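MEDIA RELEASE
June 2018
For immediate release

Nonska opens its doors, and you're all invited

Hi everyone, Oksana Harasym here. I run Nonska, and after a very long autumn of painting, wiring and arguing with the plumber, I'm thrilled to say our home organising shop and workshop space is open! We've taken over the old Ruppert building, the one with the green awning and the wonky front step (fixed now, I promise).

For those who don't know me, I spent 8 years going into other people's houses and helping them sort out their cupboards. In that time I worked in 278 homes, and I loved nearly every one of them. What I kept hearing was that people wanted to learn to do it themselves, at their own pace and without a stranger looking through their sock drawer. Fair enough!

So that's what Nonska is for. Out the front we sell shelving, hooks, jars and labels. Out the back there's a big table, a kettle and room for a class. Our first course is called Trarnov, after the village my grandmother came from, where she kept a family of seven tidy in two rooms. It runs over four evenings and costs $619 for a household, so bring your partner, your teenager or your mum along on the same ticket. 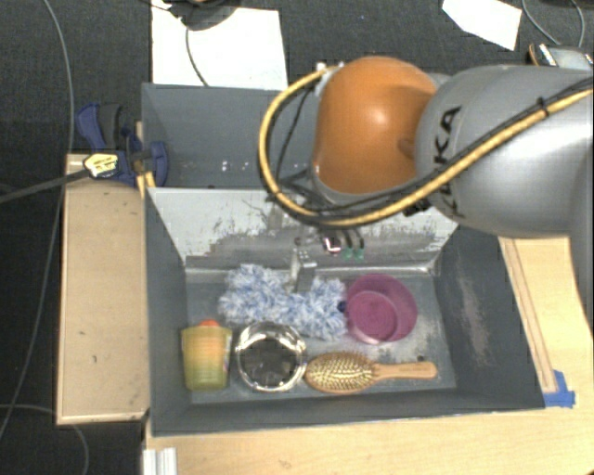
The first evening of Trarnov is all about the mixed bin, my favourite topic in the world. Every house has one, and usually it's in the hallway. You drop in something fluffy, then a few other household bits land in the same dark grey bin, and by the end of the week you've stopped seeing it. I ask everyone to bring theirs along exactly as it is (no tidying first, I'll know!) and we go through it together at the table. We talk about where each thing gets used, and then we find it a spot close by.

The other evenings cover the kitchen, the linen cupboard and paperwork. For the paperwork night I've teamed up with my friends at Nullix, a little bookbinding studio around the corner, who'll show us how to make a proper cloth-covered folder to keep birth certificates and the like in.

To kick things off, we're giving away some 1,000 jar labels over opening weekend, a sheet to everyone who pops in until they run out. Kids are welcome, and there's a ramp at the side door for prams and wheelchairs.

Bookings for Trarnov are open now at the shop counter. Media are welcome to drop by for a chat and a cuppa, just ask for Oksana.

ENDS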